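Storing small parts so that I can find them again

I have reorganized my small parts three times. The first two systems failed for the same reason: I sorted by what a part was called, and I look for parts by what I need them to do. The third system has held since May of last year. These are my notes on it, mostly for my own reference and for Nestor Abella, who asked for them twice.

The starting inventory was 63 labeled drawers in two wall cabinets, plus an unknown quantity of stuff in coffee cans. The drawers were fine for resistors, screws, and anything else that comes in a value or a size. They were bad for everything with a shape. A microswitch with a long lever does not fit in a drawer next to a microswitch with a short one unless both are bent, and I bent several.

Drawers versus open trays

A drawer hides its contents. The label has to be correct, and it has to be correct in the vocabulary I happen to be using that evening. I had a drawer marked "actuators, misc." and another marked "coils," and the same kind of part was in both. An open tray needs no label as long as it is shallow enough that nothing sits on top of anything else for long.

The rule I settled on is depth by part size. Parts under the size of a fingernail go in drawers. Parts between a fingernail and a matchbox go in open trays. Anything larger goes on a shelf in its own box.
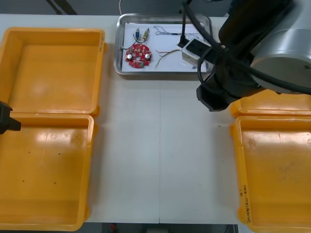 Tray color matters less than I expected. I bought the first set from Folness in a single color and regretted it for a week, then stopped noticing. What does matter is contrast between the tray floor and the part. Black parts on a dark floor disappear. Bare steel screws on a gray floor are nearly as bad. A light floor handles most of what I own, with the exception of white nylon spacers, which now live in a jar.

Stainless trays clean up better than plastic and do not hold a static charge, but they are conductive. Do not put loose boards with a battery attached in one. I lost a coin cell backup and its clock settings that way.

The sorting pass

Do the sort in one session if possible. I spread mine over nine evenings and had to redo the early trays, as my categories had drifted by then. The final categories are by function:

Moves something
Senses something
Switches something
Connects two things
Holds two things apart
Unknown

The last category is the most useful. Before it existed, unidentified parts went into whichever drawer was open. Now they collect in one place and I go through them with a meter when the tray fills. A part with two leads and a few tens of ohms between them is probably a coil of some kind, and I will try it briefly on a current-limited supply before deciding. If it has not been identified after two passes, it goes to Serpil Yurt, who teaches an evening electronics class and will take anything.

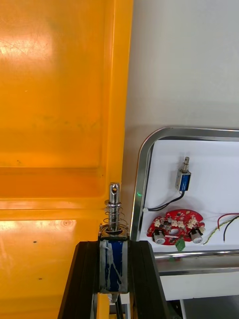
Labels

For the drawers that remain, I print labels on a Fulex thermal printer. The adhesive is adequate on polystyrene and poor on polypropylene. Wipe the drawer face with isopropyl alcohol and let it dry. Labels I applied without wiping started lifting within a month.

Put the size or value first and the name second. "M3 x 8 socket head" scans faster than "socket head screw, M3 x 8" when you are reading down a column. Yoon-hee Joo disagrees and puts the name first on everything, and her shop is tidier than mine, so weigh that accordingly.

I do not put quantities on labels. They are wrong after the first use.

Spreadsheet

I kept a spreadsheet for the second system. It had 19 columns. I filled in four of them. The current one has three: category, location, and where I would buy more. The third column is the only one I open regularly. Location codes are a letter for the shelf and a number for the position, left to right, starting at the door.

Remaining problems

Cable assemblies. They do not stack, they tangle, and the connector on one end usually belongs to a different category than the connector on the other. At the moment they hang from a rail at around 30 cm spacing, which uses too much wall. Benjamín Medina uses zip bags on binder rings and I may copy that.

Springs. Same tangling problem, smaller scale. I have tried film canisters with some success, but I am out of film canisters.

Dust in the open trays. Stotura sells lids for theirs, but they do not fit mine, which are a few millimeters wider at the lip. I have been using a sheet of clear acrylic laid across the whole row and lifting it off when I work.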